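Fistuvine reaches Adville!

We have some lovely news to start the year. Our Fistuvine midwife training scheme, which has been running out of the Ponce clinic for two years now, is opening a second base in Adville this March – and the first 19 trainees have already said yes!

The course helps midwives to spot a long or blocked labour early and get the mother to a surgeon in time. So far 146 midwives have finished it, and 71 of them have gone back to their own villages to teach others (far more than we dared hope for when we began).

Sosina Abdella, who set up the Ponce course, will move across for the first six months. "I have wanted this for Adville for such a long time," she told us. "The women there travel a whole day to reach a ward." 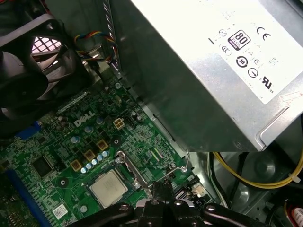 Moltus has kindly agreed to pay for the trainees' travel and lodging, so every penny you give goes on teaching and birth kits. We still need 500 kits before the doors open, and they are simple things – gloves, clean sheets, cord clamps, soap. If your group would like to pack a box, please do get in touch with the office and we'll send you the list.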